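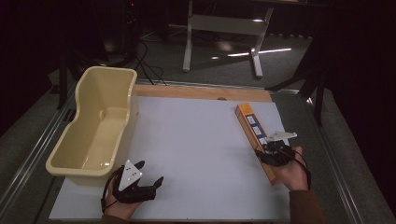
How to Clear Out a Pantry Without Moving House

Most pantries get cleaned twice: when you move in and when you move out. In between, things settle like silt. I did mine last March and found three open bags of the same lentils, each bought because I was sure we had none.

Set aside an afternoon. The internet will tell you an hour, but the internet doesn't own my paprika.

What you need

A clear table or counter
One empty tub, any shape
A damp cloth and a dry one
A marker that works (test it first, you'll be surprised)
Masking tape

Step 1. Take everything out

Everything, including the vinegar stuck to the shelf. Do one shelf at a time if you have small children or a weak character. Wipe each shelf, then dry it before anything goes back, or your flour will turn to paste.

Step 2. Check the dates

Dried pasta and rice tend to outlast the date on the pack if they've stayed dry and bug-free. Nuts and whole-grain flour go rancid, so smell them. If you have to smell them twice, out they go. Anything canned that bulges or leaks goes out too, no sniffing.

Step 3. Fill the tub

Put in whatever is still good but needs using soon. The tub lives at eye level, and dinner comes out of it until it's empty. My neighbor Zanele Rampersad calls hers the Tub of Shame and has made some remarkable soups.

Step 4. Open boxes the way they ask

Plenty of boxes have a little drawing showing where to tear. I spent 34 years ignoring these and going in through the top like a raccoon. Take off any plastic wrap, find the drawing, and do what the hands are doing. 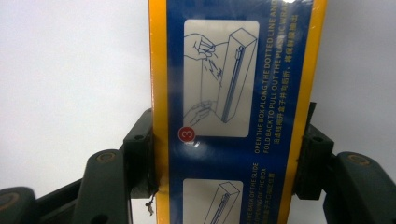

Step 5. Label and put back

Write the month you opened it on a strip of tape and stick it on the front. Older packs go in front of newer ones. Heavy things go low, and the stuff you cook with every day goes where you can reach it without the chair.

Leave a little space on each shelf. It will be full again by summer.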